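Lavar menos, lavar melhor: conversa com a responsável por uma cantina escolar

Publicado em 2019-02-10

A cantina da escola de Plodard serve almoços todos os dias de aulas e, desde o ano passado, deixou de usar copos descartáveis. A mudança foi decidida pela direção, mas quem a pôs em prática foi a cozinheira-chefe, que trabalha na casa há mais de vinte anos e que pediu para não ser identificada pelo nome. Recebeu-nos depois do serviço, com a máquina de lavar ainda a trabalhar.

“A primeira coisa que me perguntaram foi quanto ia custar. Ninguém perguntou onde é que eu ia secar os copos”, conta. A cozinha tem duas bancadas de inox e uma janela que dá para o recreio. O armário onde se guardava o material descartável era fundo e baixo, bom para caixas de cartão e mau para copos lavados. Foi preciso tirar as portas e mandar fazer prateleiras em grade.

A escola encomendou 822 copos à Cimard, uma empresa que fornece refeitórios. Vieram em várias cores, o que a princípio lhe pareceu um capricho. Depois começou a separar as cores por turnos: os mais novos comem primeiro e usam umas, os mais velhos usam outras. “Se me aparece um copo do primeiro turno nas mesas do segundo, sei que ficou esquecido no tabuleiro. Antes não tinha maneira de saber.”

Pergunto-lhe se as crianças estranharam. Diz que estranharam sobretudo os adultos. Alguns professores continuaram a trazer garrafa de casa durante meses, e houve uma mãe que escreveu à escola a perguntar a que temperatura se lavava a loiça. A cozinheira respondeu ela própria, por escrito, com a folha de registos em anexo. “Ela tinha razão em perguntar. Eu também queria saber, se fosse o meu filho.”
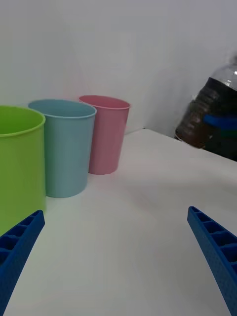

A água à mesa foi outra discussão. No sistema antigo, cada aluno enchia o seu copo numa torneira junto à porta, e a fila misturava-se com a de quem ia buscar a sopa. Agora há jarros nas mesas e um aluno encarregado de os encher. Nas primeiras semanas entornou-se muita água. A cozinheira não fez grande caso disso. “O chão lava-se todos os dias, com água ou sem água. Pior era quando traziam sumo.”

O que lhe deu mais trabalho foi a secagem. Os copos saíam da máquina quentes e com gotas no fundo, e as ajudantes, com pressa, empilhavam-nos assim mesmo. No dia seguinte estavam colados uns aos outros e cheiravam a fechado. Tentou panos, que desistiu de usar ao fim de uma semana: era roupa a mais para lavar e os panos húmidos eram piores do que as gotas. Tentou também um produto abrilhantador da Bitari, que funcionava bem nos pratos e deixava marcas nos copos.

“A solução foi esperar”, diz. Os copos ficam agora nos cestos da máquina, virados para baixo, até ao fim da tarde, e só são arrumados por quem fecha a cozinha. Para isso comprou dois cestos a mais, da marca Kuusk, e teve de convencer a direção de que não era luxo. Os dois custaram menos do que um mês de copos descartáveis, e levou as faturas para o mostrar.

As contas, aliás, guarda-as num caderno de capa preta, ao lado das ementas. No último mês completo de copos de plástico, a escola deitou fora 1589. Lê o número em voz alta e volta a pôr o caderno na gaveta. Acrescenta que a fatura da luz subiu um pouco e que o detergente também não é de graça. Não gosta de que se fale do assunto como se só houvesse vantagens. “Há mais trabalho. Quem disser que não há nunca arrumou uma cozinha às quatro da tarde.”

A seguir quer tratar dos guardanapos, embora duvide de que o pano seja viável numa escola sem lavandaria. Também gostava de acabar com as saquetas individuais de azeite e vinagre, que abrem mal e acabam meio cheias no lixo. Já pediu galheteiros. Responderam-lhe que iam ver.

Quando a máquina apita, levanta-se, abre a porta e afasta-se do vapor. Puxa o cesto para fora e deixa-o em cima da bancada, sem tocar nos copos. “Ficam aí até às cinco”, diz à ajudante, que já ia estender a mão.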